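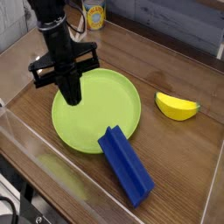
What should a lab write down before it counts a pick-and-place trial as a success? The end condition, the time limit, and the list of things an operator may touch during the trial, all fixed before the first run and kept the same until the last.

4.2 Reset and scoring rules

The protocol follows the Bellis draft of May, with changes agreed between our site and Ultthorpe. Each trial begins from a written start layout. The operator sets the objects by hand, steps back behind the marked line, and calls the start. From then until the arm has stopped, hands stay out of the tray. A trial in which the operator reaches in is scored as a failure, even if the object was already in place.

We logged 1287 trials. Of these, 41 were thrown out under Rule 6 (layout not matched at start) and were not replaced. Earlier drafts allowed a replacement run, but Farías found that the two sites used this option very differently, and it was dropped.

Figure 3. Tray with a plate and a toy banana, gripper above the plate.
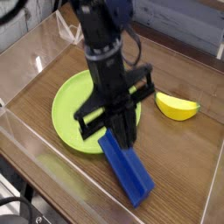
Scoring was done from video by two raters who did not run the trials. An object counts as placed on the plate only if it rests fully inside the rim with the gripper open and clear of it. An object leaning on the rim is not placed. Where the raters disagreed, Ieuan Sayce made the final call, and both original scores were kept in the log.

Changes to hardware during a series must be recorded with the trial number at which they took effect. This includes fingers, pads, cables and any screw that has been retightened. The Brarell site recorded finger changes only, so its results are reported separately in Section 5. Software changes are not allowed within a series. If one is needed, the series is closed and a new one is opened under the next Fillex number.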